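Home | Watches | Straps | Servicing | News | Contact

Search our site Enter keyword Go

Mustonen opens watch servicing workshop and extends guarantee on repaired movements

12/03/2021

Watch repairer Mustonen has opened a new servicing workshop and will now guarantee all repaired mechanical movements for three years. The previous guarantee was two years.

The workshop takes in automatic, hand-wound and quartz watches of any make. Customers can bring a watch to the counter or send it by insured post. Each watch is checked before any work begins and the owner is sent a written quotation. If the owner decides not to go ahead, the watch is returned with no charge for the inspection.

A full service on an automatic watch includes taking the movement apart, cleaning and oiling it, replacing worn parts and adjusting the timekeeping. Gaskets are renewed on every watch that has them. Water resistance is tested to 100 metres where the case was made for it – older cases are tested only with the owner's agreement.

Ingrid Nakamura, managing director of Mustonen, said: "Many of the watches we see have been in a drawer for years. The owner thinks they are finished, but often the oil has dried up and the movement needs a clean. We wanted to have the space to take on more of that work and to give a longer guarantee with it."

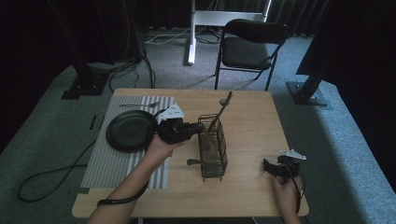

Black plate and fork on a striped placemat.

The bench work is led by Krum Vlachou, who joined the company in February from the clock restorer Tromov. He is joined by Horacio Núñez, who will look after quartz watches and battery changes. Most battery changes will be done while the customer waits. Solar watches may need to be left overnight so that the cell can be tested.

Mustonen has also agreed a supply of parts with Truvero, which makes crowns, stems and mainsprings for older movements. The first order was for 500 mainsprings in the sizes the workshop uses most often. Parts that can no longer be bought will be made by hand where possible, and the cost will be shown separately on the quotation.

"Finding parts is the slow bit of any repair," said Krum Vlachou. "If the spring is already on the shelf, the watch goes home sooner."

The longer guarantee covers faults in the movement and in any part fitted by the workshop. It does not cover straps, scratched glass, or damage from knocks or water. Watches serviced before the date of this release keep their existing guarantee.

Sorari straps in leather and steel are also on sale at the counter, and will be fitted free of charge when bought with a full service.

Notes to editors

Mustonen repairs and services wristwatches and pocket watches for private customers and for the trade. Trade accounts are handled by Amos Rosenthal.

For press enquiries, please contact Sebastião Queiroz at the Mustonen press office.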